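Entryway shoe storage, measured

I replaced the hall closet floor with an open metal rack in January and kept a log of what it did to grit in the house. The log is short. Shoes come off at the door, go on the rack sole down, and the tray underneath is emptied into a jar and weighed.

First month, tray only: 461 grams. Most of it was road sand. The old mat held the same sand and passed it along to the hallway – I had been vacuuming 60 feet of floor to deal with a problem two feet wide.

Slippers go on the rack too, with the strap end toward the wall. 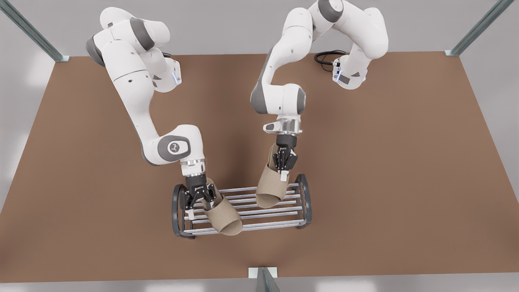 Rack or cabinet

I looked at the Brumen cabinet before buying. It closes, it looks better, and it has no airflow at the back panel. The Holub rack is open on all sides and costs less. Bars are spaced for adult shoes, so a child's sneaker will tip through unless it is set crosswise. Herman Saragih drilled vent holes in his Brumen and reports that the smell went away in a week. I did not want to drill anything.

Fabric next to the door is a separate matter. A tight weave hides grit well and gives it up slowly. Brush first, then vacuum with the narrow nozzle, in line with the weave. 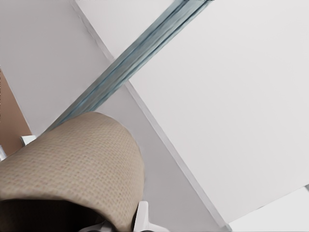

Still open

– Whether the Dustcombe tray liner is worth the price. Mine curls at one corner.
– Rust at the lower welds. None so far.
– Boots. They do not fit and currently stand in the tub.

Contact | Copyright Brarar Notes | Back to top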